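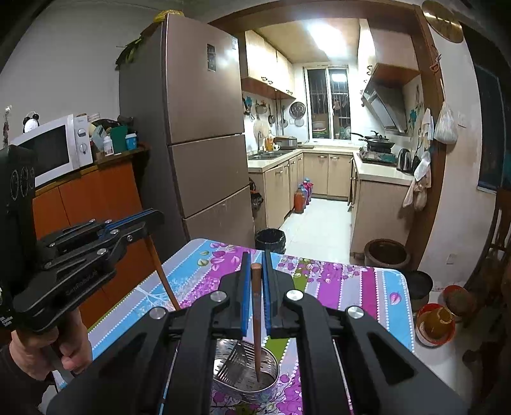 수저통과 나무젓가락, 두 주만 의심하면서 써 보실 집을 찾습니다

살림살이 비교 모임 두틱(Dutik)
참가 가구 모집 안내
게시일 2026년 2월 13일

수저통 광고를 읽다 보면 세상에 물 고이는 수저통은 없는 것 같습니다. 구멍이 뚫려 있으니 금방 마르고, 스테인리스라 위생적이고, 칸막이가 있으니 정리가 저절로 된다고들 합니다. 저희는 이 세 문장을 다 믿지 않는 쪽입니다. 틀렸다고 단정하는 것은 아니고, 누가 어느 집 싱크대 옆에서 얼마 동안 써 보고 한 말인지 적힌 것을 본 적이 없어서 그렇습니다.

두틱은 부엌에서 매일 손이 가는데 아무도 따로 시간을 들여 따져 보지는 않는 물건을 골라, 여러 집에서 같은 방식으로 써 보고 그 기록을 모아 소식지로 내는 작은 모임입니다. 지난 11월에는 행주걸이를 다뤘습니다. 결과가 시원하지 않았다는 항의를 꽤 받았는데, 시원하지 않은 결과가 나왔으니 그렇게 실었습니다. 이번 차례는 수저통과 나무젓가락입니다.

무엇을 쓰게 되나

참가하시는 집에는 타원형 스테인리스 수저통과 나무젓가락 한 벌 묶음을 보내 드립니다. 수저통은 옆면에 구멍이 나 있고 안쪽에 살이 있는 금속 칸막이가 있는 종류입니다. 집에 비슷한 것이 이미 있어도 괜찮습니다. 다만 조사 기간에는 저희가 보내 드린 것을 쓰셔야 합니다. 손에 익은 물건에는 사람이 너그러워집니다. 십 년 쓴 수저통의 물때는 안 보이고 새로 온 수저통의 물때만 보이는 일이 행주걸이 때도 있었습니다.

젓가락은 따로 옻칠이나 코팅을 내세우지 않는 평범한 것으로 준비합니다. 한쪽이 굵고 한쪽이 가느다란, 어느 집 서랍에나 있을 모양입니다. 굵은 쪽을 위로 꽂는 것이 맞느냐, 가는 쪽을 위로 꽂는 것이 맞느냐 하는 문제로 모임 안에서도 말이 많습니다. 입에 닿는 쪽을 손으로 잡지 않으려면 굵은 쪽이 위여야 한다는 사람이 있고, 그러면 입에 닿는 쪽이 제일 늦게 마른다는 사람이 있습니다. 둘 다 그럴듯합니다. 그럴듯한 말은 이미 충분하니 기록을 모으려고 합니다.

제품 상표는 참가가 확정된 뒤에도 알려 드리지 않습니다. 비싼 줄 알고 쓰면 좋아 보이고 싼 줄 알고 쓰면 허술해 보입니다. 상표를 짐작하셨더라도 기록지에는 쓰지 말아 주세요.

참가하면 하게 되는 일

조사는 2주씩 두 차례로 나뉩니다. 첫 번째 기간에는 젓가락을 굵은 쪽이 위로 오게 꽂고, 두 번째 기간에는 반대로 꽂습니다. 설거지 방식은 평소대로 하시면 됩니다. 세제를 바꾸거나, 안 하던 삶기를 시작하거나, 손님 오는 날처럼 닦지 마세요. 잘하려고 애쓰시면 자료가 못 쓰게 됩니다.

저녁 설거지를 마친 뒤 젓가락을 수저통에 꽂고, 다음 날 아침에 꺼내 손가락으로 만져 본 느낌을 적습니다. 젖었다, 눅눅하다, 말랐다 중에서 고르시면 됩니다. 셋 중에 고르기 어려우면 어렵다고 쓰세요. 수저통 바닥을 들여다보고 물이 고였는지도 적습니다. 칸막이에 젓가락이 걸리거나 빠지지 않은 날은 어느 쪽에 걸렸는지 한 줄 남깁니다.

각 기간이 끝날 때 26문항짜리 기록지를 한 번씩 작성합니다. 빨리 쓰는 분도 40분은 걸립니다. 모집 글에 보통 "간단한 설문"이라고 쓰는 그 물건인데, 저희가 해 보니 간단하지 않았습니다. 집에서 식탁을 어떻게 차리는지, 수저를 누가 놓는지, 식탁보를 까는지, 젓가락을 식탁에 그냥 내려놓는지까지 묻습니다. 수저통 조사에 식탁보가 왜 들어가느냐는 질문이 나올 텐데, 덜 마른 젓가락을 맨 상판에 놓는 집과 천 위에 놓는 집은 불편을 느끼는 정도가 다르지 않을까 하는 의심 때문입니다. 틀린 의심일 수도 있습니다.

식탁보에 관해 한마디 더

꽃무늬나 줄무늬처럼 무늬가 많은 식탁보를 쓰시는 집도 환영합니다. 지난번에 어떤 분이 "저희 집 식탁보는 보라색 줄에 꽃까지 있어서 사진이 지저분하게 나올 텐데요" 하고 신청을 망설이셨습니다. 흰 대리석 상판에 올리브 가지 하나 놓고 찍은 부엌은 광고에 많이 나옵니다. 저희는 그런 부엌에서 밥을 해 먹는 사람을 아직 못 만났습니다. 천이든 비닐이든 맨 상판이든 쓰시던 대로 두세요. 다만 무늬가 많으면 물 얼룩이 눈에 잘 안 띄니, 얼룩 문항은 손으로 만져 보고 답해 주셔야 합니다.

이런 집을 찾습니다

모두 40가구를 모집합니다.

집에서 저녁을 자주 해 먹고 나무젓가락을 쓰는 데 거부감이 없는 집이면 됩니다. 혼자 사는 집, 식구가 많은 집, 어린아이나 어르신이 함께 사는 집을 고루 모으고 싶습니다. 집 크기는 보지 않습니다. 싱크대 옆에 수저통 하나 놓을 자리만 있으면 되고, 자리가 없어서 창턱이나 냉장고 위에 두신다면 그것도 저희에게는 귀한 자료입니다.

식기세척기로 수저를 씻는 집은 이번에는 받지 않습니다. 마르는 방식이 아예 다릅니다. 식기세척기가 있어도 수저만은 손으로 씻는다는 분은 신청하셔도 좋은데, 조사 기간 동안 귀찮은 날에도 그 습관을 지키실 수 있는지 먼저 생각해 보세요.

주방용품을 만들거나 파는 일을 하시는 분, 그런 회사에서 물건을 받아 후기를 쓰시는 분은 신청하실 수 없습니다. 거짓말을 하실 거라는 뜻은 아닙니다. 읽는 사람이 의심할 구석을 미리 줄여 두려는 것입니다.

정리의 달인, 살림 고수, 이런 말로 본인을 소개하실 필요는 없습니다. 저희가 가장 믿고 보는 기록은 "어제는 피곤해서 설거지를 안 했음" 같은 줄이 끼어 있는 기록입니다. 하루도 빠짐없이 같은 글씨로 채워진 기록지가 오면 저희는 한꺼번에 몰아 쓰신 것으로 의심합니다. 빠뜨린 날은 비워 두세요.

드리는 것과 드리지 않는 것

돈은 드리지 않습니다. 수저통과 젓가락은 조사가 끝난 뒤 그대로 가지시면 됩니다. 마음에 안 들면 돌려보내셔도 되고 택배비는 저희가 냅니다. 결과가 실린 소식지를 한 부 보내 드립니다.

참가하시면 살림이 달라진다거나 부엌이 깨끗해진다는 약속은 못 합니다. 수저통 하나로 달라질 부엌이면 진작 달라졌을 겁니다. 얻어 가실 만한 것이 있다면 우리 집 젓가락이 아침까지 마르는지 안 마르는지를 알게 되는 정도이고, 그게 궁금하지 않은 분에게는 꽤 지루한 일이 될 것입니다.

누가 비용을 대는지도 밝혀 둡니다. 물건은 구독료로 저희가 일반 매장에서 샀습니다. 제조사나 판매처에서 받은 것은 없고, 원고를 미리 보여 주는 곳도 없습니다. 이 문단을 못 믿겠다는 분께는 영수증을 보여 드립니다. 전에도 보자고 하신 분이 계셨고, 보여 드렸습니다.

사진 제출

기간이 끝날 때마다 수저통을 평소 두는 자리에서 찍은 사진을 보내 주세요. 닦고 찍지 마시고, 주변도 치우지 마세요. 수저통 안쪽이 보이게 위에서 비스듬히 찍으면 칸막이에 낀 것이 있는지 알아보기 좋습니다. 스테인리스는 불빛이 반사되면 물때와 구분이 안 되니 조명 바로 밑은 피하시고요. 가족 얼굴이나 약봉지, 우편물이 함께 찍혔다면 그 부분은 저희가 잘라 내고 싣습니다. 싣는 것 자체가 싫으시면 신청서에 표시하세요. 그래도 참가에 불리하지 않습니다.

자주 들어오는 질문

쇠젓가락만 쓰던 집도 되느냐는 문의가 벌써 있었습니다. 됩니다. 쇠젓가락과 섞어 꽂으셔도 되는데, 섞어 꽂은 날은 표시해 주세요. 숟가락을 같이 꽂는 것도 마찬가지입니다. 수저통에 젓가락만 꽂는 집은 드물 테니 억지로 따로 두실 것 없습니다.

젓가락에 곰팡이로 보이는 것이 생기면 바로 쓰기를 멈추고 연락해 주세요. 새 젓가락을 보내 드립니다. 조사를 위해 참고 쓰시면 안 됩니다. 곰팡이인지 간장 물이 든 것인지 헷갈리면 사진부터 보내 주시면 되고, 저희도 모르겠으면 모르겠다고 답합니다.

중간에 그만두어도 되느냐는 질문에는 그러시라고 답합니다. 이유를 적어 주시면 그것도 결과에 넣습니다. 행주걸이 때는 그만둔 분들의 이유가 끝까지 하신 분들의 소감보다 쓸모가 많았습니다.

굵은 쪽이 위냐 아래냐 하는 순서를 바꿔서 하고 싶다는 분이 계신데, 순서는 저희가 정해서 알려 드립니다. 절반의 집은 반대 순서로 진행할 예정입니다. 날씨가 눅눅해지면서 뒤쪽 기간이 손해를 볼 수 있어서 그렇습니다. 이렇게 해도 집마다 습도가 다르고 손 감각이 다르니 실험실 같은 정확함은 기대하지 마세요. 결과를 실을 때도 그렇게 적을 것입니다.

신청 방법

두틱 누리집의 참가 신청란에 아래 내용을 적어 보내 주세요.

이름과 연락받을 방법
함께 사는 식구 구성
수저를 씻고 말리는 평소 방식
수저통을 두는 자리와 그 자리에 볕이나 바람이 드는지
지금 쓰는 수저통에서 가장 못마땅한 점
사진을 소식지에 실어도 되는지 여부

못마땅한 점이 하나도 없는 분은 없다고 쓰시면 됩니다. 그런 분도 몇 집은 꼭 모시려고 합니다. 불만 있는 사람만 모아 놓고 수저통이 형편없더라고 쓰면 저희가 욕하는 광고와 다를 것이 없습니다.

참가 여부는 되신 분과 안 되신 분 모두에게 알려 드립니다. 신청이 모집 가구보다 많으면 식구 수와 수저통 두는 자리가 한쪽으로 쏠리지 않게 나눈 다음 추첨합니다. 사연이 길다고 유리하지 않습니다.

접수와 물건 발송은 트리니티 린드그렌, 기록지 내용에 관한 문의는 카기소 모타웅이 맡습니다. 문항이 이상하다거나 조사 방식이 허술하다는 지적도 카기소에게 보내 주세요. 물건을 보내기 전까지 들어온 지적은 읽고 고칠 수 있으면 고칩니다. 보낸 뒤에 들어온 것은 결과 글 끝에 그대로 싣습니다.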